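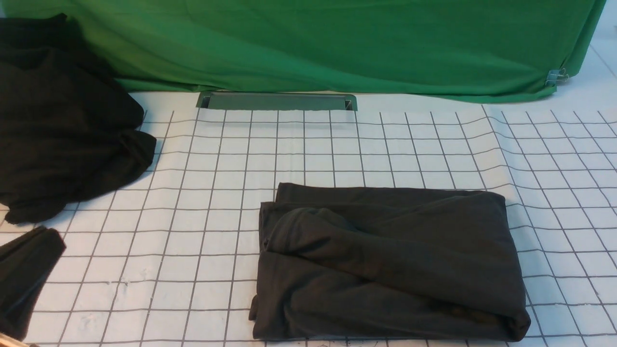
How to test if a machine can fold your laundry

Posted by Damir Omerović on February 13, 2024

Every few months a friend sends me a video of a robot which folds a T-shirt, and asks me if it is time to wait with buying a new dresser. My usual reply was "not yet". But this is an opinion, and I wanted to have a method. So during the last winter I wrote down a small test that you can do on any folding machine, folding arm or folding script, if somebody lets you near one. You can also do it with your own hands first, and I recommend it, because you will understand much better what you ask from the machine.

The test is for long-sleeved shirts. Towels are too easy. A towel is a rectangle before you start and a rectangle after you finish, and a machine can do it nicely and still know very little about clothes. A long sleeve is where the trouble begins.

What you need

One table that you can walk around, or at least reach from three sides.
A sheet with a printed square grid, big enough to cover the working area. A dark grid on white is best.
5 long-sleeved shirts. Please take real ones, already worn and washed many times. New shirts from the package still remember their fold lines and they help the machine too much.
A clock.
A notebook, or a simple table on the computer.

For the colors, choose at least two dark shirts. I explain this in step 3.

Step 1. Prepare the grid

Lay the sheet on the table and pull it from the corners. It will not become fully flat and it does not have to be. Small waves at one side are normal, only check that the middle part is smooth. Do not glue it down. In a home nothing is glued down, and if the machine drags the sheet together with the shirt, you want to see this and write it in the notebook.

The grid has two uses. With it you can say how wide the finished bundle is without putting a ruler on it. And you can compare two attempts by eye, even weeks later, if you took photographs from the same place.

Step 2. Fold one shirt by hand, slowly

Before the machine does anything, fold one shirt yourself and say aloud what you do. It feels silly, but do it. Mine goes like this:

Find the collar. Turn the shirt so the front looks down. Smooth the body with the flat hand from the middle to the outside. Bring one side in, together with its sleeve. Lay the sleeve back along the body. Do the same with the other side. Fold the bottom up to the collar. Turn over and press.

Now look at how many of these actions are really folding. The first half is searching and smoothing. In the videos this half is often missing, because a person has already placed the shirt flat on the table. When you read that a machine folds a shirt in a short time, ask from which position the clock was started.

Step 3. Choose the starting position

I use three levels, and I write the level before each result.

Level A: the shirt is flat, sleeves open, collar away from the machine.
Level B: the shirt is flat in the body but one sleeve is twisted or lies under.
Level C: the shirt is dropped on the table as a heap, as it comes out of the dryer.

Level C with a black shirt is the real exam. In a black heap even a person must touch to know where the collar is. The shadow inside a fold and the cloth itself have almost the same color, so a camera has little to work with. I have seen a system from Fukach do Level A well on a pale blue shirt many times, and then stay above a black one, moving a little left, a little right, until the operator stopped it. With the same black shirt laid flat it had no problem at all. So the folding was learned, but the finding was not.

Step 4. Run it and do not help

This is the most difficult rule for the people who built the machine. They want to move a cuff by two centimeters, only this once. Every touch must be written down. An attempt with a touch is not a failed attempt, but it goes to a different column.

Write also the time for each part: until the first good grip, until the shirt is flat, until the fold is finished. One total time hides too much. At a demonstration in Wurngate in October I measured a total that looked quite slow, and nearly all of it was spent on the first grip. After this the arm worked at a speed that I would accept in my own house.

Step 5. Judge the bundle

A folded shirt does not have to be beautiful. I check the following things.

Is the outline close to a rectangle? Count it as good if you could put it on a stack without correcting it.
Are the sleeves where they should be? The most common fault is a sleeve that lies diagonally over the body and makes a loose loop at the side. The bundle looks fine from far, but the loop will catch on the next shirt in the drawer.
Does something stick out at a corner? A small tab is acceptable for me. My wife does not accept it. Decide before the test whose rule you follow.
Can you lift it with one hand and put it 1 meter away, so that it stays folded?

The last check removes many attempts that looked perfect on the table. Please do it always, also when the result is pretty and you feel sorry to destroy it.

Step 6. Repeat until it is boring

Each shirt should get the same number of attempts on each level. I did 17 on Level C with each shirt and then I had enough of it, but already with this number a pattern is visible. If you have a machine which runs without you, make it 1,000. The company Bilyk gives numbers for 2,000 folds of their table unit in the brochure, and this is a serious quantity, but the brochure does not say the starting position. I wrote to them and asked. When I get an answer I will add it on this page.

So, can they do it?

For Level A I would say yes. With a flat shirt of a clear color, the better systems make a bundle that I would put in my drawer. It is slower than me, but I do not stand there, so the speed is not so important for a home.

For Level B it depends on the sleeve. Some systems pull it out and start again, and this is the behavior I like most to see. Others continue folding over the mistake.

For Level C, not yet, at least not with dark clothes and not without a person in the room. And a basket of laundry is Level C from the top to the bottom, with socks inside.

For a shop floor the answer can be different. In the small hotel laundry Niltby, where I could look for one afternoon, the staff put each piece flat on a belt and the machine takes it from there. The person does the searching, the machine does the repeating – and for sheets and pillowcases this works the whole day. They do not give it the staff uniforms. Those have long sleeves.

Notes on mistakes I made

I changed the lamp between two sessions and could not compare the dark shirts anymore. Leave the light alone.

I used one shirt with a print on the chest. The machine found the front side very easily and I was impressed for an hour. Use plain ones, or write it down.

I forgot to clean the grid sheet. Lint from black cotton collects on white faster than you think, and on the photographs you start to wonder if a dark point belongs to the shirt. A lint roller before each series is enough.

If you do the test with another machine, send me your table with the level written in the first column. I will publish it here with your name or without, as you prefer.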